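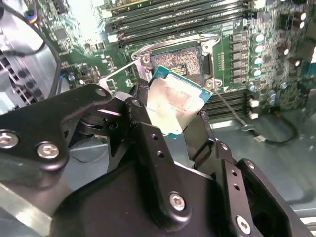

Hardware Reuse Group – Trunham Workshop

Old server boards: what to do with the processors

We now have 178 boards on the shelves from the Brumley clear-out, and a good many still carry their processors. Boards and chips leave us by different routes, so the chips have to come off first. Wanda Adamczyk has put together the notes that follow for anyone on the bench this month.

Ground yourself before you touch the board, and keep the wrist strap on until the chip is boxed. Push the retention lever down and slightly out to free it from its catch, then swing it all the way up. Open the load plate fully. If it feels stiff, check the lever again and don't force the plate.

Lift the chip by its edges, straight up. On these sockets the contacts are in the board and they bend very easily. A chip dropped back in at an angle can ruin a board that was otherwise fine. Once the chip is clear, fit a plastic cover over the socket. Covers are in the second drawer under the label printer.

Most of these processors have old thermal paste on the heat spreader. Leave it alone until the chip is out, then wipe it with a lint-free cloth and a little isopropyl alcohol, working from the outside in. Two or three passes will do for most. The markings need to be readable before we can log the part.

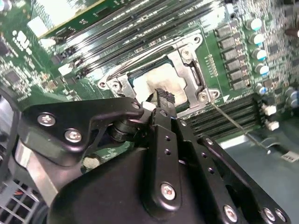
Processor in its socket, with thermal paste still on the heat spreader.

Memory can stay in the slots while you work on the processor. Take it out afterward, open the latches at the ends and put the modules in the gray trays – largest capacity at the back.

Cleaned chips go in clamshell boxes, one to a box, with the board number written on the lid. Ifans collects on Sunday and will take boxed parts only. Boards with bent contacts go on the Kometti pallet for scrap. Please mark the damage with a red sticker so they don't get tested twice.

We are low on cloths and have ordered more. Bench sign-up for October is on the door as usual, and evening slots start at 7.

Hardware Reuse Group, Trunham Workshop | Contact the bench: ext. 535 | © Trunham Workshop | Back to top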